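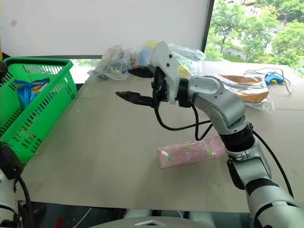
팬덤(Fandham)시 소포 상자 회수, 5월부터 전 지역으로 확대

팬덤시가 시내 일부 동네에서 운영해 온 소포 상자 회수 사업을 다음 달부터 시 전역으로 넓힌다. 시는 2022년 4월 18일 낸 안내문에서 회수 장소를 기존 16곳에서 23곳으로 늘리고, 그동안 받지 않던 소형 상자와 종이 완충재도 함께 받는다고 밝혔다.

사업 이름은 ‘젤린(Zelline)’이다. 지난해 12월 구시가지와 강변 주택가에서 먼저 시작했다. 주민이 쓰고 난 골판지 상자를 회수 장소에 가져다 놓으면 배송업체 코비코(Covico)가 배달 차량이 돌아오는 길에 실어 가고, 상태가 좋은 상자는 지역 상점에 다시 나눠 준다. 찢어지거나 젖은 상자는 지금처럼 폐지로 처리한다.

시 집계를 보면 올해 2월에 회수된 상자는 1124개, 3월에는 1452개였다. 시는 3월에 물량이 늘어난 이유로 이사철을 들었다. 회수된 상자 가운데 다시 쓰인 비율은 이번 안내문에 나와 있지 않으며, 시는 여름에 내는 중간 보고서에 이를 싣겠다고 했다.

새로 생기는 회수 장소는 대부분 북쪽 언덕 지역과 역 뒤편에 있다. 두 지역은 시범 운영에서 빠져 있던 곳으로, 상자를 내려면 버스를 타고 구시가지까지 가야 한다는 불만이 겨울 내내 이어졌다. 북쪽 언덕 지역에서는 도서관 분관 뒷문과 실내 수영장 주차장, 역 뒤편에서는 자전거 보관소 옆에 회수함이 놓인다. 역 광장 쪽은 보행 통로가 좁아진다는 철도 쪽 의견에 따라 제외됐다.

받는 물품도 달라진다. 지금까지는 한 변이 어른 팔뚝 길이를 넘는 상자만 받았으나 5월부터는 신발 상자 크기까지 받는다. 책이나 문구를 보낼 때 쓰는 납작한 상자도 포함된다. 구겨 넣는 종이와 벌집 모양 종이 완충재는 종이봉투에 따로 담아 내야 한다. 비닐 완충재와 스티로폼은 계속 받지 않는다.

상자를 다시 받아 쓰는 상점도 늘고 있다. 시장 골목의 문구점 토트(Tóth)는 1월부터 우편 주문 상품을 회수 상자에 담아 보내고 있다. 이 가게는 크기가 제각각이라 포장에 시간이 더 걸리지만 새 상자를 주문하는 양은 눈에 띄게 줄었다고 시에 전했다. 겉면에 남의 회사 이름이 찍힌 상자를 받고 의아해하는 손님이 있어 지금은 재사용 상자라는 스티커를 붙여 보낸다.

반면 참여했다가 그만둔 곳도 있다. 식료품을 다루는 상점들은 상자에 밴 냄새와 위생 문제를 들어 회수 상자를 쓰지 않기로 했다. 시는 식품을 담았던 상자를 따로 모으는 방안을 검토했으나 공간이 모자라 이번 확대안에는 넣지 않았다.

비용 문제도 남아 있다. 현재 운반은 코비코가 맡고 회수함 설치와 청소는 시가 부담한다. 회수 장소가 언덕 지역까지 넓어지면 배달 차량의 동선이 길어지는데, 늘어나는 운반비를 누가 낼지는 아직 합의되지 않았다. 시와 코비코는 올가을까지 지금의 분담 방식을 유지하고, 그 뒤의 조건은 다시 협의하기로 했다. 상점이 상자를 받을 때 소액을 내는 안도 거론되고 있다.

시의회에서는 회수함 주변이 지저분해진다는 지적도 나왔다. 강변 주택가에서는 주말에 함이 가득 차 상자가 길가에 쌓이는 일이 몇 차례 있었고, 비가 온 뒤에는 대부분 폐지로 넘어갔다. 시는 강변 쪽 수거를 월요일 아침에 한 번 더 하고, 지붕이 없는 회수함에는 덮개를 달기로 했다. 덮개 설치는 5월 중에 끝낼 계획이다.

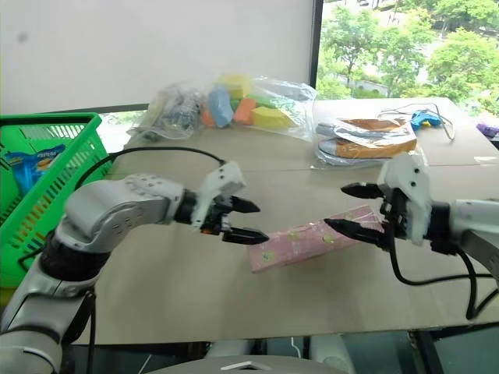 상자 내는 방법

테이프와 송장은 떼고 납작하게 접어서 낸다. 송장이 잘 떨어지지 않으면 이름과 주소를 검은 펜으로 지워도 된다. 모서리가 눌린 정도는 괜찮지만 바닥이 뜯어진 상자는 폐지함에 넣어야 한다.

끈으로 묶을 필요는 없다. 한꺼번에 많은 양을 내려는 경우, 예를 들어 이사를 마친 집이나 사무실은 시 청소과에 미리 전화하면 방문 수거 날짜를 잡을 수 있다. 방문 수거는 무료이며 상자를 건물 입구까지 내려놓아야 한다.

회수 장소 목록과 지도는 시청 민원실과 도서관에서 받을 수 있고, 이달 말 각 가정에 배달되는 시 소식지에도 실린다. 회수 상자를 쓰고 싶은 상점은 시청 경제과에 신청서를 내면 된다. 신청은 연중 받는다.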